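May 14, 2026

To: The Hyvönen Fund, small grants
From: Kumudini Jayasinghe, music librarian, Ciltus Brass
Progress report 2, Band Library Project

We have reached the marches! When I wrote the first report we were still knee-deep in hymn tunes and wondering whether the green cupboard had a back to it. It has, and there was a complete set of cornet parts for a concert waltz wedged down behind the bottom shelf, which the band had been playing from photocopies for as long as anyone can remember.

I'll go through things in the order of the grant agreement, with a few wanderings.

## Cataloguing

The library holds 572 sets. We now have that figure for certain, after a full shelf check, and I am very pleased to have it, as the old card index gave one number and the insurance schedule another. A "set" for our purposes means a score or short score plus whatever parts survive, filed under one title. Test pieces and their separate percussion parts count as a single set even where the publisher sold them apart.

Of those, 300 are fully catalogued. Fully means that someone has opened the envelope, laid out every part, checked it against the standard instrumentation, written down what is missing and entered the lot in Cerkix. That last step took some getting used to. Cerkix was made for orchestral hire libraries and it would very much like us to own violas. We have renamed the string fields (first violin is now solo cornet, and so on down to the double basses, which have become B flat basses) and it has behaved itself since. Printing a missing-parts list for a whole concert programme takes one click. I used to do that on the floor of the bandroom with a torch.

The sets done so far are:

- hymn tunes and carols, all of them
- marches, as far as the letter R
- overtures and opera selections, all of them
- cornet, horn and euphonium solos with band accompaniment
- the "blue book" dance arrangements, except for the ones on loan to the youth band

Still to come are the rest of the marches, the test pieces, the light music and a shelf that was labelled MISC by somebody who clearly enjoyed using it. I've had a quick look through MISC and there are handwritten arrangements in there, with no arranger's name, in at least three different hands. One is a set of variations on a lullaby, and the second baritone part has a pencil drawing of a very cross conductor on the back. I am trying hard not to skip ahead.

## Missing parts

This is where the project has surprised me most. I had expected to find that the library was full of holes, and there are plenty, but the holes come in patterns. Third cornet goes missing more than anything else. Flugel is nearly always there. Bass parts survive well but are the most battered, with the bottom corners worn to a sort of felt from years of quick page turns.

We have 21 sets that cannot be played in public as they stand. For most of them the gap is a single part and another band will very likely have it. I've written to the librarians of our neighbouring bands with the list, and the replies have been wonderful – people who look after band libraries do not get many letters about band libraries, and they write back at length. One librarian sent a spare copy of a soprano part the same day, along with two pages of advice on getting brown tape off manuscript paper.

Where the music is in copyright and still in print, we are buying a replacement part from the publisher. Where it is in copyright and out of print, we ask for written permission before copying anything, and the permission is filed with the set. It is slow. I would sooner it were slow and tidy. The old photocopies we can't account for have been taken out of the playing sets and listed, and the committee has agreed that nothing goes back on the stands until it has been cleared.

## Repairs and re-housing

The acid-free envelopes from Zivent came in the second delivery and they are very good: stiff enough to stand upright, with a flap that folds in where the old ones had a metal clasp. The clasps had been leaving rust marks on the back basses of every set, and it's a great relief to see the last of them. Our first order was for the wrong size, which was my error. March-card size and full quarto are different animals and I had written one down while thinking of the other. Zivent exchanged the unopened packs and charged us only the carriage.

Small tears are being mended with Japanese tissue and wheat starch paste. We had a practice afternoon on old raffle posters before going near any music, and I would recommend that to any band thinking of doing the same. The paste is easy to make too thick. Get it to the texture of single cream, brush it on thinly, lay the tissue, then leave the part under a weight and go and do something else. Most of the impatience in the room was mine.

The march cards needed a different approach. Many had been glued into stiff covers, pasted over with the next march, and then pasted over again, so that a single card may be four pieces deep. We have decided to leave these alone. They are part of how the band worked, they are sound, and separating them would need a conservator. They've been catalogued by layer where the edge of the sheet underneath can be read.

## Day-to-day handling

New music keeps arriving while we are busy with the old, which the original plan did not really allow for. Loose parts handed in after rehearsal used to go on top of the piano. We have set up a proper stopping place for paper on its way to somewhere else, and for my own desk work I've become a great believer in a plain plastic file organiser. They cost very little and hold things upright, and a part that is standing up gets dealt with far sooner than one lying flat under a coat.

The rule for players is pinned inside the cupboard door and says: take the whole folder, bring back the whole folder, pencil only. We've had three weeks of parts coming back complete, which is a bandroom record as far as I'm concerned.
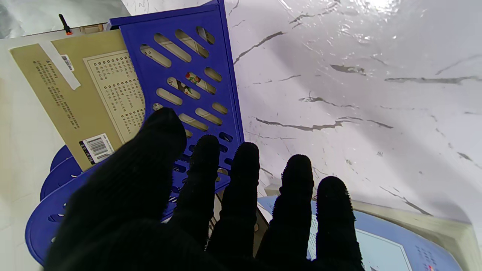
**Can other bands borrow from the library while the work is going on?**
Any set that has been catalogued and is complete can go out now, for one concert at a time, against a signed slip. Sets with missing parts stay in until they are sorted out.

Lending has been a real pleasure. Two bands have already taken overtures, and one of them returned theirs with the rehearsal letters neatly added to the horn parts, where the publisher had left them out. I hadn't asked for that and I was delighted.

## Playing the music

The grant was for the library and we have kept the spending to the library, but I can't report on it without saying what has been happening on the other side of the room. Every rehearsal now ends with a piece that has come out of the cupboard in the last week. The conductor picks it and I hand it round. We play it once, straight through, whatever happens.

Some of them deserve their long rest. There was a descriptive fantasia about a railway excursion that fell to bits at the level crossing and had to be abandoned with the trombones still going. But the waltz with the rediscovered cornet parts is lovely, especially the trio, and it's going into the summer concert. So is a slow march by a former bandmaster that exists, as far as we can tell, only in our copy. The euphonium players have been asking for it by name.

The younger players have taken to the marginal notes. Parts from the older sets are covered in them: dates of contests, the weather, who was absent, "watch him here" with an arrow. We're recording these in the notes field in Cerkix, word for word, including the rude ones.

## Money

Spending is within the budget under every heading. Envelopes came in slightly under, even with the carriage on the exchange. Replacement parts are going to come in over, because more of the missing ones are still in print than I'd guessed, and I would like your agreement to move the saving on envelopes across to that line. The full sheet is attached with receipts. The Cerkix licence is paid up to the end of the project and we'll meet the renewal from band funds.

The only item not yet ordered is the second set of shelving. I am holding off until the floor by the window has been looked at, as one board gives a little underfoot and full shelves of paper are heavy.

## What comes next

1. Finish the marches, S to Z.
2. Test pieces, starting with the ones the band has actually competed on.
3. Light music.
4. MISC, at last.
5. Order the shelving once the floor has been checked.
6. Send the updated missing-parts list to neighbouring bands.

If anyone from the Fund would like to visit, rehearsal night is the best time to come, and you'd be very welcome to choose the last piece. Please let me know beforehand if you play anything – we are short of a second horn.

Kumudini Jayasinghe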